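Care and Storage of Microfibre Dusters
Household Practice Sheets, Drisness Centre for Home Management
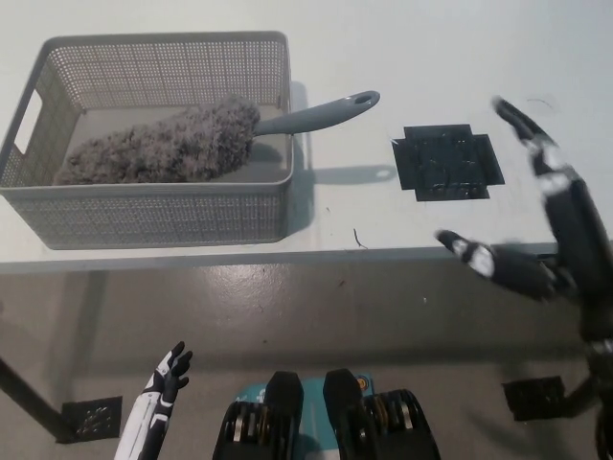
Issue 20, page 3

A microfibre duster is best kept in an open basket with perforated walls. A light grey plastic basket of the ordinary rectangular kind is suitable, provided that the head can lie along the floor of the basket without being bent. The handle may rest over the rim.

This sheet sets out the procedure for washing, drying and storing dusters used in the home. It replaces the sheet issued in April and applies to dusters with a synthetic head. Feather and lambswool dusters are covered separately.

Before washing

Take the duster outdoors and shake it firmly, holding it well away from the body. Comb the fibres with the fingers from the handle towards the tip and remove any hair, thread or grit. Where the head detaches, take it off the handle. Where it does not, the duster must be washed by hand.

Washing

Fill a basin with lukewarm water and add a small quantity of mild liquid detergent. Fabric softener and bleach are not to be used. Softener coats the fibres and reduces their capacity to hold dust.

Immerse the head and leave it to soak for 20 minutes. Press it gently against the side of the basin, then change the water and rinse until no suds remain. A heavily soiled head may require 2 washes. Do not wring or twist the head at any stage.

Wipe the handle with a damp cloth, including the inside of the hanging hole if there is one.

Drying

Press the head between the folds of a clean towel and shake it once to separate the fibres. Hang the duster by its handle in a shaded, well-aired place. Radiators, tumble dryers and direct sun should be avoided. Check the fibres closest to the core before putting the duster away, as these are the last to dry.

Storing

1. Wash and dry the basket.
2. Lay the duster in the basket with the head fully inside.
3. Allow the handle to extend over one end or side if it is longer than the basket.
4. Place nothing on top of the head. Cloths and spray bottles belong in a separate container.
5. Keep the basket on a shelf or in a cupboard, with the handle turned away from the door.

A basket with a cut-out grip at the end is convenient for carrying from room to room. Lids are not recommended.

Replacement

A head that remains matted after washing and combing should be replaced. Members using the Vokmont lending cupboard are asked to return dusters clean and fully dry.

Prepared by Ruth Catterall. Revised by Marjorie Catterall, 6 June 2021.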